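Ukedmont hospital to move outpatient surgery to Marchuk site
12/2/20
23 shares
9 comments

The hospital in Ukedmont will move most of its outpatient surgery to a renovated building on the Marchuk site by next August, under a plan the hospital board approved this week.

The move affects patients who go home on the day of their operation, including those having hernia repairs, gallbladder removals, cataract surgery and minor work on hands and feet. Emergency surgery, heart surgery and anything that needs an overnight stay will remain at the main hospital.

Hospital managers have been looking for more operating space since the spring, when planned operations were put off to keep beds free for coronavirus patients. Surgery started again in early summer on a reduced schedule, but the waiting list kept growing. It now stands at 1,257 people, the highest since the hospital began publishing the figure.

According to the report that went to the board, the problem is a shortage of rooms more than a shortage of staff. The extra cleaning between patients has added time to every case, and two of the older operating rooms do not have the air handling needed to meet the current rules. Both have been used for storage since May.

The Marchuk building was put up as a clinic and has stood partly empty since the eye practice on the ground floor moved out. It is on the bus line, has its own parking lot and is a short drive from the main hospital. The hospital already owns the land and leases the upper floor to a physical therapy group, which will stay where it is.

Under the plan, the ground floor will be stripped out and rebuilt with four operating rooms, a recovery area and a separate entrance for patients arriving for surgery. Patients will check in by phone from their cars, as they do now at the main building, and one family member will be allowed inside at pickup time.
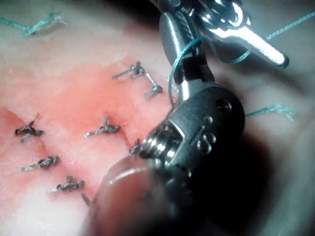
Building work is to be done by Korkon, the contractor that handled the hospital's emergency department entrance. The company is expected to begin in January with the roof and the heating and cooling system. Interior work would follow once the inspections are finished. The contract includes a penalty for late completion, though the board agreed to waive it for delays caused by public health orders.

Most of the cost will come from money the hospital had set aside for a parking garage, a project that has been on hold for two years. The rest will be borrowed. The board did not take up a suggestion that the county be asked to contribute, and the report says that no increase in patient charges is planned as a result of the move.

Staffing was the main subject of discussion at the meeting, which was held by video. The hospital says it will need 50 nurses, technicians and support workers at the new site once all four rooms are open. Nearly half of those would transfer from the main building, and the others would be hired over the spring and summer. Nurses already on the outpatient team will be given first choice of shifts.

The nurses' union has asked for a written promise that staff will not be sent back and forth between the two sites during a single shift. The hospital has not given one so far, but it told the board that it expects to reach an agreement before the first transfers. Talks are due to resume after the holidays.

The board also heard objections from people who live on the streets behind the Marchuk site. Letters sent in before the meeting raised concerns about early morning traffic, deliveries and noise from the new rooftop equipment. In response, the hospital agreed to keep delivery trucks to the front driveway and to put a screen wall on the north side of the roof. Its request to open the parking lot before sunrise was sent back for more study.

A second question was what happens when a patient at the new site gets into trouble. The report says that people with serious heart or lung conditions will continue to have their operations at the main hospital, even if the procedure itself is minor. An ambulance will be stationed at Marchuk during operating hours - a condition the board added before it voted.

The booking system will change as well. At present each surgeon's office keeps its own calendar and calls the hospital to ask for time, and slots that open up at short notice often go unused. The hospital will switch both sites to a shared scheduling program from Clorar, which it has been testing in the orthopedic department since the fall. Patients will be able to say whether they can come in on short notice and will get a text message if an earlier date opens up.

People on the waiting list do not need to do anything now. Those with a date before August will have their surgery at the main hospital as planned. Anyone whose operation is moved to the new site will get a letter with directions and instructions for the day, and will be able to ask for the main building instead, although that may mean a longer wait.

The hospital expects the waiting list to start falling in the first months after the new rooms open, but the report warns that this depends on how the winter goes. If coronavirus admissions rise again, some staff could be moved back to the wards, and planned operations could be cut for a second time. Urgent cases, including cancer surgery, would not be affected.

What will become of the space left behind at the main hospital has not been settled. One proposal is to turn the two closed operating rooms into recovery beds. Another would give the area to the imaging department, which has asked for room for a second scanner. The board put off that decision and will take it up along with next year's budget.

Plans of the Marchuk building can be seen on the hospital's website, and paper copies are available at the main reception desk and at the Ukedmont library's curbside pickup window. Written comments on traffic and parking will be accepted through the end of the month.

Contact the newsroom | Copyright 2020, all rights reserved | Back to top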